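Service path below the flood bank: joint sealing, edge growth and the pale patch

bankfoot_26
Posts: 80

I look after a length of concrete path at the foot of a grassed bank, on the Rolcombe side of the old drainage works. It is due for maintenance and I would like opinions before I write the scope. Concrete is unreinforced as far as the drawings show, 200 mm thick on a granular base. Joints were sealed with a hot-poured compound when new. The drawings do not say what is under the verge on the field side.

Three items:

Joint sealant. Some joints have lost it completely, others look sound.
Edge on the field side. The turf has drawn back and left a bare strip in places.
A whitish patch on the surface that I cannot identify.

My instinct is to rake out and reseal everything, top up the edge and leave the patch alone.
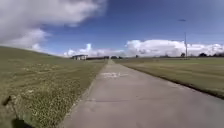 Rolcombe path, looking along the foot of the bank. Patch is part way along, right of centre.

The nearest joint is one of those I would class as serviceable. The blotching is general and I am not concerned by it.

slabjack
Posts: 1140

Resealing everything is a waste of compound if half the joints are sound. Walk it with a thin blade. If the blade goes down the side of the sealant without resistance, that joint has failed in adhesion and wants doing. If it doesn't, leave it.

Your patch looks like old paint to me. Survey mark or a lettered marking that has been trafficked off.

levelbook
Posts: 412

Disagree on partial resealing. You pay for the plant to be on site either way, and a joint that passes the blade test this year may not pass in 2. The saving is small and you end up with a mixed-age run that is awkward to inspect.

Also disagree on the paint. The outline is too irregular. I would say surface scaling or somebody has dragged something over it. Do a scratch test with a coin. Paint comes off as a film, laitance comes off as powder.

slabjack
Posts: 1141

Mixed age is not awkward if you keep a joint record. Number them from one end and write the year against each.

Faded paint has an irregular outline by definition once most of it has gone.

wetfoot
Posts: 57

Has anybody looked at which way the slab falls? With a bank on one side, the run-off has to cross the path to reach the field, or else it sits along the toe. I would want a level on it before spending money on sealant. We had a similar path at Brenholm where the joints were resealed twice and the trouble was the verge standing proud of the slab on the low side. Cutting the verge back to 20 mm below the surface did more than the sealant did.

bankfoot_26
Posts: 81

Design crossfall is 1 in 80 towards the field. I have not checked it as built. I can get a level out there on Monday.

The verge on the bank side is soft and grows over the slab. On the field side it is the reverse, with soil showing.

wetfoot
Posts: 58

Then don't top up the field side until you have the levels. If you bring soil up flush you have built a dam.

levelbook
Posts: 413

Agree with that. If the edge is undermined you need to know before covering it. Probe under the slab every few metres. Any void over 50 mm deep, pack it with lean mix, then soil over, finished low.

For the sealant, Nalari cold-applied has been adequate for us on footpaths. Not for anything with vehicle loading.

slabjack
Posts: 1142

Cold-applied over residue of hot-poured will not bond unless the faces are cut back to clean concrete. Check compatibility in writing first. This is the usual cause of failure and it gets blamed on the product.

levelbook
Posts: 414

He is raking out anyway.

slabjack
Posts: 1143

Raking out is not cutting back. Rake leaves a film on both faces. You want a saw, or at minimum a wire wheel.

bankfoot_26
Posts: 82

Noted. Revised order of work: levels, probe the field edge, blade test with a joint record, then decide on full or partial. Coin test on the patch while I am there. Resealing will not happen before December at this rate, so it is likely to move to spring.

wetfoot
Posts: 59

Spring is better for it. Post the levels when you have them, both edges and the centre line.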